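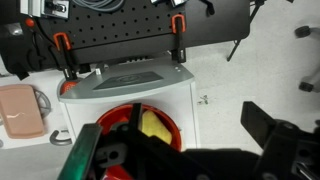

Which gripper are we keeping on the arm?

The Prokotura, at least through the end of the year. Ilgın Akbulut and Barış Ertürk finished the comparison last week and the other one, the Avcı, has gone back in its box.

Both grippers are two-finger parallel types with a wrist camera, and both bolt to the arm with the same plate. We ran them on the same pick list: sponges, cloths, cups, lids, a few small tools and the bowls they go in. The runs were split between the bench and the floor, and the floor turned out to be where the two differed most. The Avcı has a wide body, and when it reaches down into a bowl the body gets to the rim before the fingertips get to the bottom. Barış tried tilting the wrist to get around this. It worked for the bigger bowls and made the small ones worse.

The Prokotura is slower to close. Over 2,000 cycles that adds up, and Hüsnü Öztürkmen would like it noted that he voted for the faster one. On soft objects the slower close helped, though. The Avcı tended to squeeze a sponge until it popped out sideways, and turning the force down meant it dropped the cups. We did not find one setting that handled both.

On cameras there was less to choose. The fingers take up a good part of the view on either gripper, and at the last stage of a pick you are mostly looking at your own hardware. Ilgın moved the camera mount back 2 centimeters on the Prokotura and the view into a bowl got better. She has left the spacer on, so please don't take it off - the calibration file assumes it is there.

The controller is still the Furkitz unit we have had since April. It lost its connection 7 times during the tests, always on startup. Damián Bustos has replaced the cable and is keeping a log by the power switch. If it happens to you, write down the time and which script you were running.

Still to do: finger pads. There are 3 kinds in the drawer and we have only tried the ribbed ones. İlker Sarıgül will fit the flat pads next and rerun the cups and lids. Anyone who needs the arm while he is working on it should ask him first.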